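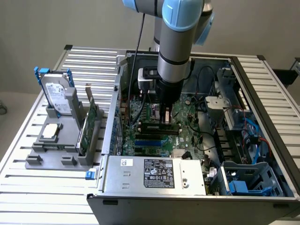 3.2 Collecting the demonstrations

The demonstrations were collected in two ways. In the first way, which we call hand guiding, the operator holds the wrist of the arm and moves it directly while the controller compensates only for gravity. In the second way, the operator sits at a separate desk and moves the arm by remote control with the Liew handle, a small input device that sends position and rotation commands to the robot. Both ways write the same kind of record, so the learning method in Section 4 does not need to know from which one a demonstration came. We keep this information as a label and use it only in the comparison of Section 5.3.

The work to be taught is the servicing of desktop computers. We divided it into 3 tasks: taking out and inserting a memory module, moving a hard drive between the case and the holder, and placing an expansion card. The tasks are very different in how much space the gripper has. For the hard drive, the operator can come from above with a wide margin on at least one side. For the memory module, the fingers must go down in a narrow space and must not push on the parts next to it. We decided to start with the memory task when training new operators, even though it is the hardest one. Operators who started with the hard drive learned to move fast, and this habit was difficult to remove later.

Figure 2 shows the workspace during the memory task. The computer tower lies on its side with the side panel removed, and the arm reaches into it from above. The gripper is in what we call the approach pose, with the two fingers a little above the row of memory slots and the lower link vertical. To the left of the case is the component fixture, which holds a hard drive and an expansion card upright. The fixture follows the Custeck layout, in which every part has its own slot and a part that is standing in its slot can be gripped without a change of the wrist orientation. We found this last property very useful in remote control. With the Liew handle, a rotation of the wrist costs the operator much more time than a translation, and most of the unwanted contacts in our early trials happened during rotations.

The recording is divided into segments. The operator presses a foot pedal at the beginning of each segment, and the Prulden software writes a marker into the record. The segments are approach, contact, main motion and retreat. In hand guiding we first used a button at the wrist for this purpose, but pressing it moved the arm slightly, and the effect could be seen in the recorded path just at the moment where precision is most needed. The pedal does not have this problem. A few operators found it strange in the beginning to coordinate the foot with the hands, and we let them practice it with the gripper far away from the case.

Each record contains the joint positions, the commanded positions, the opening of the gripper, the force estimated at the wrist and the images of the cameras. All signals are stored at 25 samples per second. The force estimate is available at a higher rate inside the controller, and we store it at the lower rate after a simple filter. We know that short peaks are lost in this way. For the insertion of the memory module this is a real limit, as the click of the latch is a very short event. We tried to find the click in the filtered signal and were not successful, so the end of the insertion is marked by the pedal only.

In hand guiding there is one more difficulty, which concerns the images. The hands of the operator are near the wrist and hide part of the case, and they are of course not there when the robot works alone. For this reason every hand-guided demonstration is played back one time by the robot without the operator, and the images are taken from the playback. The force is also taken from the playback, because during hand guiding it includes the force of the operator. If the playback does not reach the goal, the demonstration is removed. This rule is strict, and it removed many demonstrations that looked very good to the person who gave them. The usual reason was that the operator had pressed a little to the side during the insertion, without noticing it, and the robot following only the recorded positions did not repeat this pressure.

In remote control the images can be used directly. The operator sees the fixed camera view on a screen and a second view from the wrist. We did not allow the operators to stand next to the table and look directly at the case, although some of them asked for it. A person who looks from the side can use information which is not in any of the recorded images, and a policy trained on these images cannot be expected to copy such decisions.

Before each session the case is placed on the table by hand. We do not fix it with clamps. Its position is allowed to change by small amounts between the demonstrations, and the operator is asked to move it after every successful run. In an earlier version of the protocol the case stayed in the same place for the whole session, and the policies trained on those data followed the average path nearly independently of the image. The fixture, however, stays fixed to the table in all sessions. We accepted this simplification for the present work, and its effect is discussed together with the failure cases in Section 5.4.

A demonstration is accepted when it satisfies 2 conditions. The part must be at its goal position at the end, and the wrist force must stay under the limit in all segments. We do not reject demonstrations in which the operator corrected a mistake, for example a first grasp which was too high and was repeated. Such corrections were at first removed by hand by the annotators. When we put them back, the learned policy became slower but recovered more often from a bad grasp, and we consider this a good exchange for the type of work studied here. Pauses are treated in another way. If the arm does not move for a longer time and the gripper does not change, the samples of the pause are deleted, except directly before contact. At this point the operators often stop to check the alignment in the wrist view, and deleting this stop made the policy go down too early.

After these steps the data set contains 3354 demonstrations, including both ways of collection. The memory task has the largest share. This is intended, as its variation between operators is also the largest: some go straight down to the slot, others stop above it and approach in small steps, and a few touch the end of the slot lightly first to find the position. We did not ask the operators to use one common strategy. The instructions given at the start of a session describe only the goal, the force limit and the use of the pedal.

The sessions took place at the Skondivari laboratory in the afternoon, when the light from the windows changes slowly. We did not cover the windows. The exposure of the cameras was set at the beginning of a session and then kept constant, so the later demonstrations in a session are in general darker than the first ones. We left this difference in the training data, and the color augmentation described in Section 4.1 is applied in addition to it.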